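The Third Bath

The recipe called for 60 grams of madder root to 100 grams of wool, and Ifeoma Onuoha had followed it twice. Both skeins came out the colour of a brick left in the rain. She wrote the result in the log, gave each skein a tag with a knot in its corner, and hung them at the end of the rail.

The Punov cards were due in April. There were 221 of them, one for each shade the old dyehouse had sold, and each needed a wrapped sample of yarn dyed to match the original within what the contract called a reasonable tolerance. The contract did not define reasonable. Most of the cards had gone quickly. The weld yellows took a single bath. The indigos were a matter of counting dips. Card 140, called Leltuvari, had held her up since the end of summer.

The original sample was a scrap of two-ply no longer than a thumb. By daylight it was a clear, warm red. Under the lamp it moved towards orange. Her own reds did the opposite and went brown, and this pointed to a fault in either the water or the heat.

She began with the water. The tap supply was soft, and madder wants lime. She added chalk to the third bath, a level teaspoon, stirred it for ten minutes and tested it. Then she put the wool in wet and brought the pot up slowly. The thermometer was an Endeo with a probe on a long lead. She set the alarm for 60 degrees and stood beside it anyway.

At 60 she turned the burner down. At 62 she turned it off and opened the window.

The bath held for an hour. The liquor darkened and then, as the wool took it up, began to thin. She lifted the skein with a glass rod every few minutes and wrote down the time. Wet wool always reads two shades deeper than dry, so she made no note of the colour. 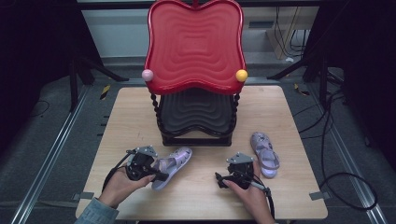 Kütt rang at four to ask how the red was going, and said that the rest of the set could go to the binder without it if need be, there being a blank card that would do, and had she thought of just adding a bit of cochineal?

She had thought of it. Cochineal would bring the red up in an afternoon. It would also push it blue, and under the lamp it would go the wrong way again, further than before. She said this. The line was quiet for a moment.

"Who's going to look at it under a lamp?" Kütt said.

"Anyone who reads at night."

"Right. What do you need, then?"

"More root. Older, if they have it. And another week."

Kütt gave her the week and said the root would have to come out of her own fee. She agreed to that and went back to the stove.

The bath had dropped to 40. She rinsed the skein in water of the same temperature, then cooler, then cold, and squeezed it in a towel without wringing. It went on the rail beside the other two. She washed the pot and left the chalk out on the bench.

It was dry by morning. She carried it to the window with the scrap of two-ply and laid one across the other. By daylight the match was close, a little dull on the left side where the tie had been too tight. She pulled the blind, switched on the lamp and looked again.

Orange – faint, but on the right side of brown.

She tied a tag to it, wrote the quantity of chalk on the tag, and put the next lot of wool in to soak with looser ties.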